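Sullwood Community Help > Work and Jobs

Arm being brought in on lids and pans, what should we be asking before we say yes?

Posted by potwash_pixie, June 16, 2019

Hiya all, long one, sorry. I'm in the checking and packing room at Clelletti, the cookware place, and we're getting robot arms for part of what we do by hand now.
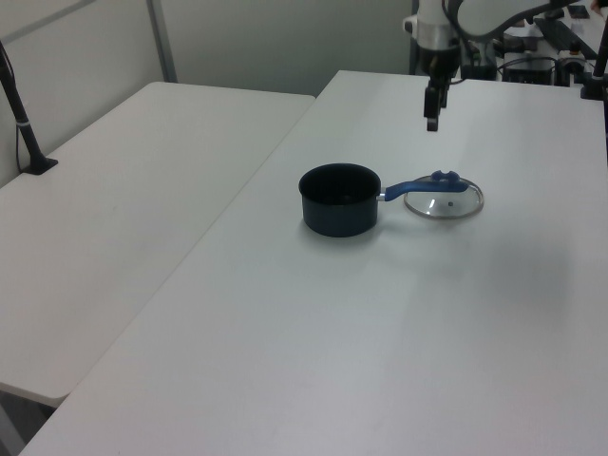

One of my workmates reckons we'll all be gone in two years and there's no point asking for anything, you may as well get your CV done while the printer at work is still free. I don't think it's that simple, but I also can't tell her why she's wrong, so I thought I'd ask on here as I know a few of you have been through this sort of thing.

So, the job. There are 37 of us in the room over the two shifts. Pans come to us, we look them over for scratches and chips, wiggle the handle, find the right lid, check the knob is on tight and the glass isn't chipped, put the lid on, sleeve it, box it. You do that all day long. It sounds dull and some days it is, but you can have a natter while you do it and the radio's on, and I like the people very much! My wrists like it less. By the end of a run of big casseroles I can barely open a jar at home.

The arms come from an outfit called Sundari and the plan (as far as we've been told) is they'll do the picking up and the lid-on-pan bit, and we'll do the looking over and the boxing. The little leaflet they handed out says "you will be freed up for higher value tasks" and that's more or less all it says. No one on my shift can tell me what a higher value task is in a room full of saucepans.

What I'd like to know:

Does the pace change once one of these is next to you? Right now if I need a minute I take a minute.

Who gets trained on it? They've said "a small number of champions" and I can already guess which faces.

Do we have any say, or is it a done deal the moment the kit is through the door?

And is it rude to ask flat out about hours and pay? We've a meeting coming up with the site manager and I've been volunteered to speak, lucky me. I'd like to go in with something better than "are we getting the sack".

Thanks in advance, and sorry again for the essay x

gravel_and_gears

Been there, though with jars and not pans. I did over 17 years on a packing line the other side of Sullwood and for the last chunk of it I had an arm working beside me, so take this as one person's experience.

The pace thing first, as it's the one I'd worry about most. Yes, it changes, and it changes in a way you don't spot for a few weeks. The arm itself wasn't fast. Ours was slower than me for a good long while and it sulked if a jar was turned the wrong way. But it never went for a wee and it never had a chat, so whoever was feeding it ended up being the one holding things up, on paper at least. We went from a target for the whole room to a number on a screen above each station. Mine said 349 one day and I remember going home cross about it, when a month before I couldn't have told you how many I'd done and neither could anybody else. So ask that one straight out. Will there be a count per person, who sees it, and what happens if it's low? Get it written down.

Second, ask what happens when it stops. It will stop. It'll drop something or miss its grip, or just sit there with a light on. In our place there was nothing in anyone's job description about that, so the nearest person sorted it, and the nearest person was me. I got quite good at it and never got a penny more for it. If they want you to clear it and restart it then that's a skill, and it ought to be in your grade. It also means everybody on that bench needs the safety training, and your "champions" aren't enough, because they won't be in on every shift, will they? You don't want somebody reaching in for a lid because they're the only one there and the boxes are backing up.

Third, the easy bits go. This one surprised me. When the arm took the simple lifting, what I had left was all the fiddly checking, one after another with no gaps. My back was better, I'll give it that, much better. But my eyes and my head were worn out by dinner time. We asked for swapping round every hour between checking and boxing and it made a big difference. They said no to start with and then somebody in the office worked out that we missed fewer cracked ones that way, and suddenly it was their idea. Fine by me!

On jobs, I'll tell you what happened with us and you can make of it what you like. No one was let go on account of the arm. But when people left they weren't replaced, and the agency lot were the first to stop getting calls. So your workmate's not daft. The question I wish we'd asked is "if someone leaves, will their place be filled?", because "no redundancies" can be perfectly true while the room gets emptier round you.

And no, it's not rude to ask about pay. They'll have talked about it already among themselves.

Good luck with the meeting. Take someone in with you to write things down, as you can't talk and take notes both, I tried.

mrs_bracken

Just say no to it. They did the same at the supermarket with the tills and now you can't find a soul to help you. If everybody refused they'd have to send it back

gravel_and_gears

Not sure that's much help to someone who's got rent to pay, with respect. And they do have to be in the room to have a say in it.

mrs_bracken

I'm only giving my opinion same as you

lidless_in_sullwood

Hello! I'm coming at this from a slightly different side. I do the kitchenware returns for a shop, so I handle pans all day as well, and we had one of these arms put in last March. We all called it Su, and that stuck so well that the managers do it now too.

I'd agree with nearly all of what gravel_and_gears put. The only bit I'd argue with is the tone of it, because I've come out of it happier than I went in, and I was dead against it. My hands used to hurt every night and now they don't. I'm not sure I'd have believed that beforehand if someone had put it on a leaflet.

What made ours go well, I think, is that they let us muck in on setting it up. The people from the supplier knew a huge amount about the arm and next to nothing about lids. Glass lids are awkward little things, they slide, and if you put one down a bit hard on the rim you can chip it and not see the chip till it's in a customer's kitchen. We knew that in our fingers and they didn't know it at all. So one of the older hands sat with them for days going "no, gently, no, not by there", and the thing got better, and she was on a higher rate for doing it because she'd asked for one before she sat down. Before, mind! I don't think she'd have got it afterwards.

So in your shoes I'd go to that meeting and ask which of you is going to show it the job, and on what money. It's a much easier conversation when they still need something from you. I'd ask as well for a proper look-back with the people from the room in it, with a date on it, and for what happens if it isn't working out. Ours had two stations to begin with and we got one moved because it was blocking the way to the sink, which sounds tiny but we were walking round it all day.

Something else, and you can ignore this if it sounds soft. Ask about the layout so you can still hear each other. Ours put a person at each end with the arm in between and for a while I'd go a whole morning without talking to anybody. I missed it more than I expected. We asked for the benches to be turned so we face each other and it was sorted in an afternoon, cost them nothing.

I can't tell you about the jobs side in the long run. We've got the same number of people we had, but it's a busy shop and I wouldn't swear to next year.

potwash_pixie

Oh these are brilliant, thank you both (and mrs_bracken, I do know how you feel about the tills). I've written down the one about leavers' places being filled and the one about who shows it the job, I'd never have thought of either. The swapping round as well. I've read the bit about the screens out to the others at break and there was a bit of a silence after it, so that's going at the top of the list.

My workmate's coming in with me to take the notes. She says she still thinks she's right about the two years. I'll come back and let you know what they say about the pay.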